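The great cable sort, part whatever

2025-03-18

So I promised an update on the box situation, and since Inese Mets has now asked me twice in the comments whether I ever got through it (hi Inese!), I figured I'd better sit down and write one before I forget everything I learned.

If you missed the last post, the short version is that we've all been dumping cables in cardboard boxes for longer than I want to admit. Every time somebody finishes with something, the cord gets wound up in a hurry, dropped in whatever box is nearest, and then another one goes on top. Black cable on black cable on black cable. By December I had stopped looking for things in there and was just ordering new ones, and when the receipts started piling up I decided enough was enough.

My first mistake was doing it on the floor. I tipped out a whole box, sat down cross-legged and lasted maybe twenty minutes before my knees gave up. You want a table, a big one, and you want a cloth on it. I know that sounds fussy! But black cords on a dark tabletop are impossible to see, and a bright cloth makes every loop stand out. I went with green because green was what we had, and I'm now a total convert. It also keeps the plugs from scratching anything, and when you're done you can carry the cloth outside and shake it. You will need to shake it. The amount of little crumbly bits that come off old cords is disgusting.

The second thing I'd tell anyone is to leave the box open on the table with the flaps folded all the way back, and pull from it one cable at a time. Do not tip. I cannot say this strongly enough. When you tip, everything that was only sort of tangled becomes one solid lump, and then you're there all evening picking at it with a pencil. If you work from the top down, most of the loops come away on their own with a bit of wiggling. 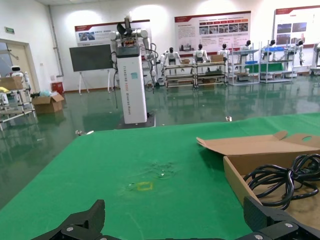
Anyway, coiling. I used to do the thing where you wrap the cord around your elbow and thumb, like my grandmother did with the clothesline, and Kristaps watched me do it once and made a noise like I'd stepped on his foot. He does over-under, where every second loop gets flipped so the twist cancels itself out. It took me forever to get the hang of it (my first few looked like pretzels) but now my hands just do it, and the difference when you unroll one later is huge. No kinks, no corkscrew. For the long ones, make the loops a good foot across. I was making them tiny because I wanted them to fit in the box, and they kept springing open again.

For ties I tried three kinds. Twist ties off bread bags – free, fine, ugly, and they fall off. The Pluro hook-and-loop straps Helju Hunt told me to get, which I love, except that they grab onto each other and you end up with a whole new tangle made of straps. And plain cotton string, cut to length, tied in a bow. I've ended up mostly using the string. It looks like I'm wrapping presents but I don't care, it comes undone with one tug.

Labels are where I went slightly off the rails. I started with masking tape flags and a marker, just the length and what it goes to, and that was perfectly good. Then I got it into my head that each one should have a number and there should be a list. I filled in four lines of that list. It's still taped to the inside of the cupboard door looking at me. Masking tape flags it is!

What to keep was the hard part, of course. I set myself a rule that if I couldn't say what it plugged into, it went in the maybe pile, and the maybe pile got one week. Jasmina came by and rescued two things out of it, which she swore she'd been looking for since last summer, and the rest went to the electronics drop-off over on Rebane. They weigh everything there and take pretty much any cord, frayed ones too. Please don't put them in the regular trash.

I'm still putting the good ones back in cardboard, by the way. I looked at bins, I really did, I had a whole cart full of those nice clear ones with the clip lids, and then I saw the total and closed the tab. A sturdy box with the flaps tucked down is fine for now. What I did change is that there's one kind per box, and I write on the side as well as the top so I can read it when they're stacked.

There's a second box I haven't touched yet, and I have a feeling it's worse. If anyone has a trick for getting old tape goo off a cord without making it stickier, tell me in the comments, I've tried dish soap and I've tried rubbing it with my thumb and swearing.

– Ida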